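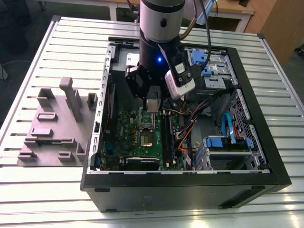 The refurbishing bench closed its November intake with 837 desktops received, 328 of them rebuilt and shelved for the schools order. Most of the remaining units are waiting on processors. The worst losses at this stage still come from the socket. With the tower on its side and the socket frame raised, as on the Dell board shown, the contact area is fully exposed, and anything that drops or drags across it can turn a good board into a parts board. The working order below replaces the sheet taped inside the cabinet door at Makris.

Lay the case flat on the slotted table with the open side up. Check that the feet on the outer panel are clear of the slots. A case that rocks when pressed at one corner gets moved before any work starts. Disconnect the supply and hold the power button in for a few seconds.

Route loose wires away from the board before touching the socket lever. The thin leads to the front panel are the usual offenders. They spring back once the drive cage is out, and they like to settle over the memory slots. Tuck them along the side rail and hold them with a paper tie. Do not use the plastic ties from the Drillurico kit inside the case - the cut ends are sharp, and we have already had one scraped cable from them.

Release the lever, raise the frame to its full travel and leave it there. Do not rest a tool on it. Inspect the contact area under the ring lamp from two directions at right angles. Bent contacts show up as a break in the reflection long before they can be seen individually. If there is a break, stop, close the frame, and put a yellow tag on the case. Pantelis Economou is handling all yellow tags until the end of the quarter.

Parts go in and come out vertically. No sliding, no tilting to "find" the notch. If the notches do not line up on the first attempt, lift clear and start over. Old paste is removed from the processor on the mat, never over the board.

After seating, close the frame and lower the lever in one movement. Some resistance is normal and varies with the board maker. Grinding is not. Apply paste, fit the cooler, and tighten the screws in a cross pattern, half a turn at a time for the last stage.

Awuor Kimaro went through the rejected boards from the last two batches and sorted them by cause. Socket damage accounted for 13 boards. Failed capacitors were second, and those arrived that way. Her list is in the Mumorer folder with the serial numbers, for anyone who wants to check their own units.

Two stock notes. Replacement cooler brackets from Trarnton are back on the shelf, in the bin marked for small towers. The pattern of holes has changed slightly, so compare against the board before removing the old bracket. Dust covers for open sockets are running low, and a new box has been ordered. Until it arrives, please return used covers to the tray after wiping them.

Questions about the working order go to Kalliopi Mavromatis. Corrections to the intake figures go to Babatunde Iyamu, preferably before the next pallet is unwrapped.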